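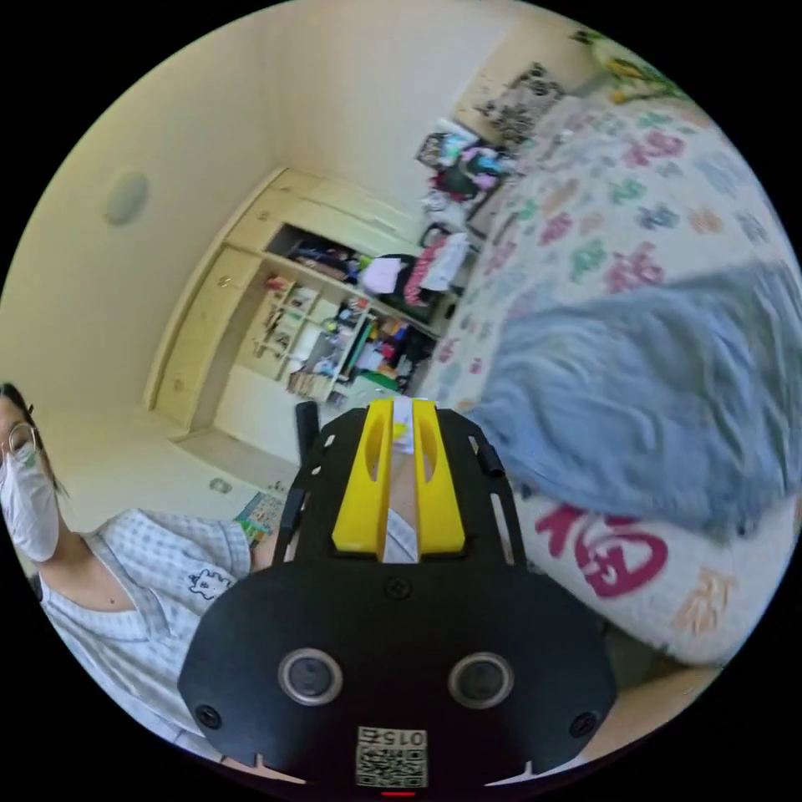
I keep being told to buy a water filter jug. The woman behind the till in Jillmont swears by hers, my sister has two, and in March the Sjöberg catalogue came through the door with four pages of them. The cheapest was 43 pounds before you'd bought a single spare filter.

I'm not convinced. Our tap water tastes of tap water. It furs up the kettle, yes, but I've been getting that off with vinegar for 11 years and the kettle is still going.

What puts me off most is the wording. "Fresher." Fresher than what? The Testard leaflet promises 200 litres from each filter, then says in much smaller print that this depends on where you live — well, everything does.

I did try a friend's Testard for a week. The tea was perhaps a bit clearer on top. The taste I couldn't swear to, and my husband, handed two mugs without being told which was which, preferred the unfiltered one.

If someone has a water bill and a kettle that prove me wrong, the comments are open. I'm keeping my vinegar.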